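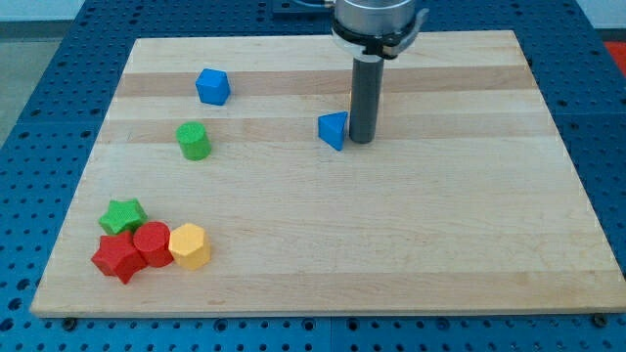
When may a person reach into the work area of a robot arm?

Only when the arm has been stopped at the control station and the operator on duty has said aloud that it is stopped. An arm that is holding still may be waiting for its next command, and it is to be treated as moving until the operator has spoken.

Good Practice at the Tabletop Cells: A Gallery
Skerel Laboratory for Robot Safety, Melton
Posted 19 Feb 2019

This page accompanies the Laboratory's rules for tabletop work, which apply to all staff, students and visiting researchers at the Melton site. The rules were prepared by Carys Maddocks, Head of Laboratory Safety, and reviewed by Peter Trnka of the Nemurthorpe workshop. They cover small arms used for pushing, sorting and arranging light objects on a bench. Larger arms are covered by a separate document, available from the safety office.

The picture on this page shows the work at hand. The notes that go with it are set out under short headings and refer to the numbered sections of the rules.

The tool (Section 2)
A plain rod with a rounded tip, pointing straight down at the board. Sharp or pointed tools may not be fitted for tabletop work without written approval from the safety office. The operator checks by hand that the tool is firmly seated before each session, with the arm stopped.

The work surface (Section 3)
A cutting board of light maple strips on a blue perforated table. Boards must lie flat and must not shift when pressed by hand at any corner. A board that rocks or has split is taken out of use and reported the same day.

The blocks (Section 4)
Cubes, cylinders, stars and other simple shapes in blue, green, red and yellow. Only objects from the approved set may be placed on the board. Personal items, drinks, phones and loose tools are kept off the table at all times, including during pauses.

Tip height (Section 5)
The rod nearly touches the wood. The lowest permitted height of the tip is set in the control software and is 3 mm above the board. It may be changed only by the cell supervisor, who records the old and new values in the cell log. The height must be checked again whenever a board or a tool is changed.

Speed (Section 6)
Tip speed is limited to 100 mm per second whenever a person is inside the marked floor line. The limit remains in force during demonstrations. Visitors stand outside the line and are accompanied by a member of staff.

Resetting the board (Section 7)
Blocks that come to rest close together are separated by the arm where the task allows it. Where blocks must be moved by hand, the operator stops the arm, states that it is stopped, and remains at the control station until all hands are clear. One person resets the board at a time.

Records
Each session is entered in the cell log with the name of the operator, the tool fitted and any stop that was not planned. Logs are kept for 7 years. Unplanned stops are reviewed each July by the safety office together with the Mussa group, which maintains the control software for all tabletop cells.

Training
No person may operate a cell before completing the half-day course and a supervised session. Certificates issued at Nemurthorpe are accepted at Melton. Certificates issued elsewhere are considered case by case.

Questions about the rules should be sent to Carys Maddocks at the safety office, extension 675. Printed copies are kept at the control station of every cell.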